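3 Jan 2021

In on a Sunday because the building is quiet and the heating is apparently optional. Aim for the day: find out why the hand tracker falls over whenever a wrist turns, and stop blaming the sensors for it.

Background, for Kenna N. and for me in July when I've forgotten. The planner learns its grasp approach from people doing ordinary kitchen jobs, with head camera video plus a wrist unit on each arm. Tracker fuses the two, Josness turns the result into gripper poses, and the planner then does something embarrassing with them. On the sink set the embarrassing thing is consistent: it wants to put the supporting hand through the side of the jug.

Ran the whole sink set again with the old tracker build. 28 clips, 452 grasp segments. Most are fine. The bad ones bunch up where one hand holds and the other only steadies, fingers spread, no proper grip. The contact classifier has two answers, grasp and no grasp, so it flickers between them, and every flicker makes Josness cut a new segment. Lewis called this in November and I told him it was noise. Noted here so that he can stop mentioning it. 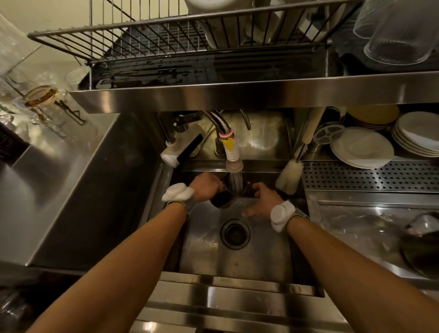

Second suspect is the time offset. I had assumed one constant offset between camera and wrist units for a whole session. Plotted it properly and it creeps, slowly enough to pass the check at the start and be rubbish by the last clip. Eilidh's alignment script handles this perfectly well. It has been sitting in the tools folder with a README and everything. I have now read the README.

Changes made:

Added a third contact state, "support". Threshold picked by eye, to be replaced by something respectable.

Minimum segment length put back to 5 samples. Someone set it to 3. The commit has my name on it.

Offset now re-estimated per clip using Eilidh's script.

Steel is still a nuisance. Reflections off a sink rim are bright enough that the depth estimate decides there is a shelf in mid-air, and the collision checker believes it and plans politely round nothing. Tried masking the saturated pixels. This got rid of the phantom shelf and also most of the tap. Backed it out. Running water is nearly as bad, but at least it stays where you expect it.

Reran after the changes. Flicker is mostly gone, and the supporting hand now stops at the surface of the jug in all but a handful of segments. Those all have the wrist rolled hard over, so we're back where I started this morning – possibly the sensors after all. Not telling Lewis until I've checked the axis convention on the right-hand unit, as I have a nasty feeling about a minus sign.

Kenneth wants the planner side frozen before the Zalbridge visit. Fine by me, as long as frozen includes the new state. Branch is pushed, not merged. Kenna M., please look at the threshold before anyone else does.

Left the depth job running overnight on the big machine. If it's fallen over by morning, the log is in the usual place, under the wrong date.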